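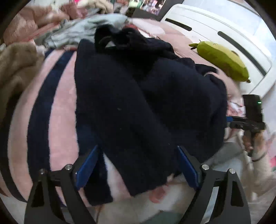
Brekine perception and planning software
Progress report to Sperling, November

Work in this period went into the grasp planner for soft items. The segmentation module now separates overlapping cloth of similar colour. Dark knitted garments remain the weakest class, as folds and shadows give nearly the same signal.

The planner was run on 300 recorded grasps and chose a usable grasp point in 83 per cent of them. Most failures were on bunched fabric, where the depth estimate placed the contact point behind the fold.

Time alignment between the left and right gripper streams has been rewritten. Drift is now held below 5 ms over a full recording. The replay tool reads the new format; older files must be converted first.

Open items: the Gomar log viewer still drops frames on long files, and four of the planned regression tests are not written. Helmut Reinholz will deliver both from the Tunduvbridge office in the next period. No change to the budget is requested.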